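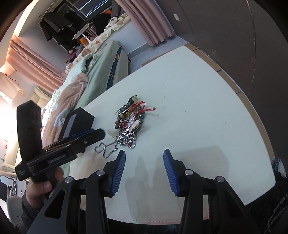

What Is a Round?

Have you ever sung "Row, Row, Row Your Boat" with a friend who started a little after you did? Then you have already sung a round! A round is a song that chases itself. One person starts, the next person comes in a bit later with the very same tune, and somehow the whole thing fits together and sounds lovely.

That "somehow" is what we are going to look into, and it's one of my favorite things in all of music.

One tune, lots of singers

Most songs you hear have a tune on top and something else underneath, like a guitar or a piano. A round doesn't need any of that. It has one tune, and the tune is its own backup band. When you are singing the second line, your friend is singing the first line, and your second line sounds good with their first line because the person who wrote the song planned it that way.

Think of the lines of the song as floors in a building, stacked one on top of another. Each singer rides the elevator through all the floors, but they get on at different times. So at any moment there is someone on every floor, and all the floors have to sound nice together.

When two or more notes sound good at the same time, we call it harmony. Rounds make harmony out of nothing but a tune and some good timing.

How old are rounds?

Really, really old! One of the oldest we still have written down comes from England, and it's called "Sumer Is Icumen In." That is an old way of saying "Summer has come in." It was written down in the 1200s, and it has a cuckoo in it. The words look strange to us because English has changed so much, but people still sing it, and you can find recordings of it at most libraries.

Later on, grown-ups in England liked rounds so much that they started clubs just for singing them. They called their rounds "catches," maybe because each singer has to catch the tune as it goes by. Some catches had jokes hidden in them. The words seemed perfectly ordinary when one person sang alone, but when everybody sang together, the words from different lines popped out and made something silly.

Rounds and canons

You may hear a music teacher use the word canon. (It has only one "n" in the middle, so it's not the kind that goes boom.) A canon is any piece of music where one part copies another part a little later. A round is a kind of canon that can go around and around forever, because the end leads right back to the beginning.

Some canons are much trickier than rounds. The second part might copy the first part but start on a higher note. It might go twice as slowly. It might even be upside down, so that every time the first tune steps up, the second tune steps down! The composer Johann Sebastian Bach loved puzzles like these. He even wrote one that can be played forward by one person and backward by another, both at once.

Try it: "Pekow the Frog"

Leilani Crenshaw, who runs our Saturday-morning singers' sister group in the next town, wrote a round for beginners, and it's a great one to start with. You can put it to the tune of "Frère Jacques," which you probably know already:

Pekow, Pekow,
Little frog, little frog,
Jumping in the water, jumping in the water,
Splash, splash, splash! Splash, splash, splash!

1. Sing the whole song together until everybody knows it by heart. Don't skip this part!

2. Split into two groups. Stand a few steps apart, but close enough to see each other.

3. Group One starts. When they get to "Little frog," Group Two begins with "Pekow."

4. Keep singing your own part. Your ears will want to follow the other group, so tap the beat gently on your leg to help you stay put.

5. Go through the song twice, and let Group One finish first. Group Two gets to do the last splashes all alone.

Once two groups feel easy, try three, and then four. With four groups, all four lines of the song are sounding at the same time – it's like being inside a music box.

What if it falls apart?

It will, the first few times, and that's fine. Usually somebody has sped up. Singers get excited and rush (I still do it!). Stop, laugh, take a breath and start again a little slower. It also helps to sing more softly than you think you should, so you can hear the other groups.

Rosalind Boateng once led a round at the Drorach summer sing with 80 people in a big circle. The sound traveled around the ring like a wave, and if you closed your eyes you could hear the splashes hopping from one side to the other.

Words to know

Beat: the steady pulse you tap your foot to.

Canon: music in which one part copies another part a little later.

Harmony: different notes sounding at the same time.

Round: a canon that goes back to the beginning and can be sung over and over.

Unison: everybody singing the same notes at the same time.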